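A Saturday sort of place: our visit to the Stutdale open day

I have wanted to see inside the old Stutdale mill ever since we moved to this side of the valley, and last autumn's open day was cancelled, so when the doors went up this time I was in the queue with a flask and a very patient friend (thank you, Pilar!). It was well worth the wait.

The mill stopped weaving long ago and now holds small workshops on four floors, let to people who make or mend things for a living. Entry was free, you got a paper map at the door, and you could wander as you liked apart from the boiler house, which went by timed ticket. Get one of those first. We didn't, and ended up with the last slot of the day.

Ground floor: the looms

Three looms have been kept in working order and Cristóbal Farías ran one of them for us every half hour. The noise! I felt it in my teeth. He was weaving a plain blue check, and in between runs he let the children thread a shuttle. He told us there were once 87 looms on that floor alone, all driven from a single shaft in the ceiling, and you can still see the brackets up there if you stand by the east windows and look along the beams.

I bought two tea towels from the offcuts table and now wish I'd bought four.

First floor: Navarrete bindery

My favourite room of the day. Elba Godoy rebinds family Bibles, cookery books and, that morning, a parish register with half its spine missing. She showed us how she pares leather so thin that it folds like cloth, and she let Pilar have a go on a scrap. Pilar went straight through it. Elba was very kind and said everyone does.

The drawers of brass letters under the bench are 93 years old and came with the room. She uses them most weeks.

Second floor: benches and bits

This is the floor for small parts and fiddly work, with tables where you could watch people at it and ask whatever you wanted. I could have stayed all afternoon. Pilar had to remind me about lunch.

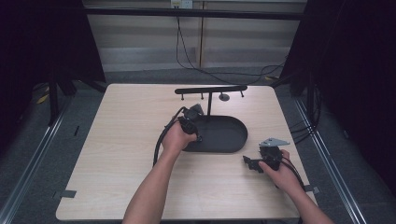

Top floor: dye room and café

You climb 4 flights to get here, or there's a goods lift if you ask at the desk. Dalva Bezerra has the dye room, and she had hung skeins of wool right across the skylights: madder, weld, walnut, and a green she calls Bomitz after the village where she learned to make it. She keeps a book of every batch, with a snippet of yarn taped beside each recipe, and the failures are in there too. I loved the failures. There's one meant to be purple that came out the colour of wet cardboard.

The café next door does a proper cheese scone. Soup had gone by one o'clock.

The boiler house

Our late ticket meant a small group, and Benjamín Bravo gave us much longer than the advertised twenty minutes. The boiler hasn't been fired in decades, but he has cleaned the gauges and the brass nameplate, and he knows every valve on it. Wear shoes you don't mind getting dusty.

Getting there

The Flumiton bus stops at the bottom of the lane and it's a ten-minute walk up, steep at the end. Parking is in the field opposite, £3 in the bucket. There's a smaller winter opening in November with the looms and the café only, and I've already put it on the kitchen calendar.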